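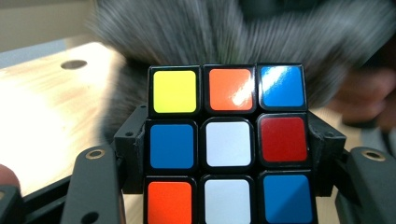 Gavik cube trials: gallery and notes

16th May

Treketti put out its results on learning from hand-held grippers in February, and the number everybody repeats is the 700 demonstrations. A person carries the gripper, does the job by hand, and the recordings train a policy that is later run on an arm. No arm is needed while collecting, so it's cheap and quick. I don't dispute that part. What I doubt is how much of the skill survives the move from a person's wrist to a motor, and the write-up spends two paragraphs on it.

We ran a smaller version at Gavik with a scrambled Rubik's cube, and this page is where I keep the material with my own remarks. One picture is up for now.

Cube in the grip, center tile white. The cube is held between two black fingers, and the tiles facing the camera are by far the sharpest thing in view. Everything past the brackets is soft. Fine for a policy that only has to know about the cube, less fine for one that has to know where to put it down.

On glare: there are white streaks across the orange and blue tiles in the top row. The Treketti paper says its color reading is "robust to lighting" and gives no figure. I would like to see one. The red tile is darker than the orange ones, and to my eye that is an easy pair to tell apart here. Under a warmer lamp I wouldn't bet on it.

On the background: large, gray, fuzzy and smeared by motion. Supporters of the method call this kind of thing free variety. Maybe so. It could also teach the policy to expect a person nearby, and the only way to find out is to test without one.

What we have so far

Our set is 100 demonstrations, with 50 held back for checking. Two policies were trained, one on everything and one with the background masked. The masked one did better on a plain bench and worse everywhere else — not the pattern the paper would lead you to expect, and not one I can explain yet.

The Mets group reports a cleaner result with the same fingers, but on foam blocks, which forgive a bad grip. A cube with layers that turn does not. Gurero has offered to repeat our runs on its own arm, and I'll add those pictures when they come in, whichever way they go.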